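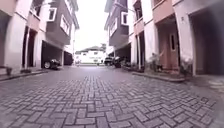 Shared Lanes and Paving: A Study of Jollbridge Terrace
Zarmeena Bugti, Hammad Kazmi and Lovely Macapagal
Submitted 9/19/20

1. Purpose

Our group looked at how a residential lane works when cars and people on foot use the same surface. Jollbridge Terrace was chosen from the sites on the course list. The lane runs straight between two rows of townhouses, and residents of the left row park in covered carports under the upper storeys.

2. Method

We visited the lane on two mornings in July. On each visit one person sketched the layout while the others measured the paving and spoke to residents who were willing to talk. Noreen Mohmand lent us the straightedge and level. We did 68 level readings along the lane, starting at the entrance and working toward the white house at the far end.

3. Paving

The surface is gray interlocking concrete brick in a zigzag pattern similar to herringbone. Our textbook recommends this pattern where cars turn, as the blocks lock against each other in more than one direction. Turning is constant here - every car entering a carport has to swing across the lane.

Most readings were level with their neighbors. We recorded 7 low spots, all close to carport openings. The largest was 30 mm deep. A resident told us it holds water after heavy rain, but we had no rain on either visit and could not check.

4. Edges and walkway

A low raised curb separates the lane from a narrow strip of walkway along the left terrace. Planters stand near the curb. We first marked these as obstructions, then changed this after Humaira Rana reviewed our draft and pointed out that we had not measured the clear width beside them. The curb is low, but one resident with a stroller said she prefers to walk in the lane.

5. Limits of the study

Both visits were in the morning, so we have no record of evening parking. We also did not lift any blocks, and the cause of the low spots is our guess - probably settling of the sand bed under turning wheels. A second set of readings after winter would show if they are getting deeper.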